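# Chapter 2: Drives, Trays, and the Stuff That Wears Out

I learned about storage hardware the way a lot of people do, by being handed a screwdriver and pointed at a closet. The closet was at Siltow, a small company that printed catalogs for other small companies, and everything it had ever printed was sitting on one server in there with the door shut and no fan. I was nineteen. I had told them I knew computers, and I did know how to install a game.

Chapter 1 was all about files and folders, the part of storage you can see from a chair. In this chapter we get up and go look at the hardware. I promise it's more fun than it sounds! You'll be holding things, sliding things, and reading a lot of tiny labels, and by the end you should be able to swap a drive in a server without your heart rate doing anything interesting.

Let's start with the drive itself. The kind we care about most is called a 3.5-inch drive, and here comes the first annoying fact of the chapter: no side of it measures 3.5 inches. The case is close to 4 inches wide and a bit under 6 inches long. The name goes back to floppy disks, and the drives were made to fit the same bays. (Keep a ruler handy for the first lab. Somebody always wants to argue.)

Inside the metal case are one or more round platters, stacked on a spindle, and a set of heads on an arm that swings back and forth across them. The platters spin thousands of times a minute and the heads float just above them, closer than the width of a hair by a very long way. Once you have that in your mind you'll handle drives differently. I set them down now the way I'd set down a full cup of coffee.

Next comes the carrier, also called a caddy or a sled depending on who trained you. A bare drive is an awkward thing to push into a slot, so it gets mounted in a carrier that fits the slot and gives you something to grab. Carriers are often plastic, often black, and the parts meant for your fingers are often a bright color. Learn what the colors mean on the machines you work with — they differ from maker to maker, and the manual will tell you which ones can be pulled while the power is on.

My first boss, Ragnheiður Zoëga, had one rule about carriers, and I've stolen it for this book: find the tab before you touch the drive. If you're tugging and nothing moves, stop tugging. There's a latch you haven't met yet.
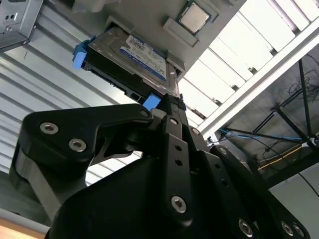

## 2.1 Reading the Label

Every drive wears a label, and most of us ignore it until the day we badly need it. Before you install one, write down the model number, the serial number, and the capacity. I mean write it down, on paper or in a log, someplace that isn't the server. Once the drive is in its bay the label can be very hard to get at, and the serial number is how you'll know for certain which drive your software is complaining about.

When I moved on to a job at Otwood we had 1,232 drives and a log that listed 1,047 of them. I spent most of a September pulling the missing ones during the night shift, with Ginevra Bellini reading the serials out loud while I typed. We were both fast by the end, and we both still mix up B and 8 over the phone.

Pay attention to these as you read a label:

- **Capacity.** Drive makers count a terabyte as a trillion bytes. Some operating systems count differently, so the number on your screen may look smaller. You haven't been cheated.
- **Interface.** SATA and SAS connectors look like cousins. A SATA drive will usually work in a SAS bay, but a SAS drive won't plug into a SATA one.
- **Firmware version.** It seems like trivia, right up until two drives that should match don't behave the same way.

### Try It

Borrow a retired drive from your instructor and fill out the first row of the log sheet for this chapter. Then trade drives with a partner, fill out the second row, and compare. If your rows disagree, go back to the labels together and settle it before you move on to Section 2.2, where we'll put the drive in its carrier.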